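## Slide 6: decanted liquids on shared tables

Speaker: Booker Abernathy. Slides 1 to 5 are Marlies Thaler's and cover delivery and storage.

- Start with the complaint log. Bundton recorded 80 marked tabletops before coasters were issued.
- Most marks were rings from bottle bases. Say "rings" and skip the chemistry unless asked.
- The Heitmann site refills from bulk containers, so its bottles get handled more often.

Leave the slide up while reading the two rules: one coaster per bottle, cap on between uses.
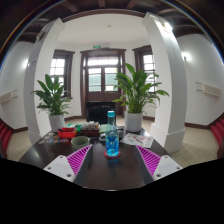

Last changed: 2024-10-07

The blue liquid stands in the lower half of a clear bottle, and the level can be read through the wall without lifting it. Point to the level first, then to the red coaster. A glossy dark top shows reflections, so wipe marks and rings are both easy to spot at an angle.

Small containers go together on a tray. The tray behind the bowl is packed close, and one tray can be carried off in a single trip when the table is cleaned. Loose flat items such as the round stickers or badges on the left take longer to collect. Put them in a bowl before wiping.

Cost figures, if there is time:

- 400 coasters ordered for the first round
- 3,484 refills logged at Heitmann up to the end of the trial
- 3,000 was the planning number, so the second order was moved forward to November

Expected question: why not label the cap? Caps get swapped during refilling. The label belongs on the body of the bottle, facing the person seated at the table.

Next slide: Desard site, open shelving. Hand back to Marlies.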